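About Us

Hi, and welcome! I'm the one who writes most of what you'll read on this site, and I also run the test floor at Kirkham, so if something in our reports sounds grumpy it was probably me at the end of a long afternoon with a stack of dinner plates.

Kirkham is a small outfit with one question on its mind: can a machine do the chores yet? I mean the dull stuff that fills up a house or a workshop. Emptying a dishwasher, wiping a counter, folding towels, sorting bolts into bins, hanging a wrench back where it goes. We set up those jobs, we let robots have a go at them, and we write down what happened in words my mom can follow. There are 8 of us, and we all take a turn at the writing (some of us more happily than others).

We got going because Dineo Shezi and I were sick of demo videos. She was fitting out repair shops back then and kept getting asked whether a robot could take over the sweeping and the sorting, and she never had a straight answer to give. I was working in a hotel laundry office and getting the very same calls about sheets. We rented a corner of the old Ivetti building, put in a sink and a workbench, and started keeping score.

The score so far is mixed! Our chore list has 306 jobs on it. Thirty or so pages of rules go with it, covering how dirty a plate has to be to count as dirty and how many tries a machine gets before we call it a miss. Folding a flat dish towel laid out on a table, sure, a decent arm can do that now, slowly. A fitted sheet out of a hamper is another story. Same on the shop side: picking one kind of part out of a tidy tray goes fine, and then you mix in a few greasy ones and the whole thing slows to a crawl.

A lot of it comes down to the fingers. People ask us about the brains, and the brains do matter, but I spend most of my week thinking about grip. What covers the fingers, how much it wrinkles, whether it holds on to a glass the way skin would. We go through a lot of wrapping around here, pale stuff mostly, wound on by hand over two fingers that close side by side. And then the arm gets moving and everything behind those fingers turns to streaks, so a machine that has to find a cup handle mid-swing has a harder job than you'd guess from across the room.
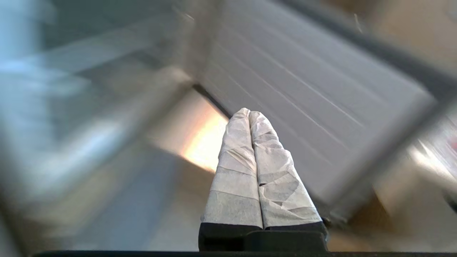 Naidoo wrote to us that all of this is lovely but misses the point, that a chore is only done when you don't have to stand there and watch it being done, and that by that measure a cheap dishwasher still beats every arm we've ever tested. I read that note out loud at lunch and we argued over it until the coffee went cold. We ended up changing how we score. Every job now gets a second mark for how much babysitting it took, and I'm sorry to say the babysitting marks are pretty bad across the board. Dineo thinks they'll come up fast. I think the kitchen ones will lag way behind the shop ones, and we have a lunch riding on it.

So who reads us? Shop owners, mostly, plus people who look after an older parent at home and wonder if help is coming, plus a fair number of tinkerers who want to tell us we're holding the sponge wrong. Almost 400 people get our newsletter, the Sarkovar Letter, named after the street we're on. It goes out when we have something to say, so don't panic if you don't hear from us for a while.

We don't sell robots and we don't take a cut from anybody who does. The rent gets paid by shops that hire us to look over their floor and tell them which jobs are worth handing off. Quite often the answer is none of them yet, buy a better cart. We still send the bill!

If you've got a chore you'd like to see on the list, write in and tell us about it. Be fussy. Tell us what kind of floor it is, what gets spilled on it, how high the shelf is, who has to reach around whom. Pet hair is on there already (three times, under three different names, and I'm getting to it). And if you're nearby and want to drop in on a test day, ask first so we can clear you a chair, and wear shoes you don't mind getting dishwater on.

Page last updated 22 December 2023. We're closed until the new year, but the inbox is open and I'll be checking it.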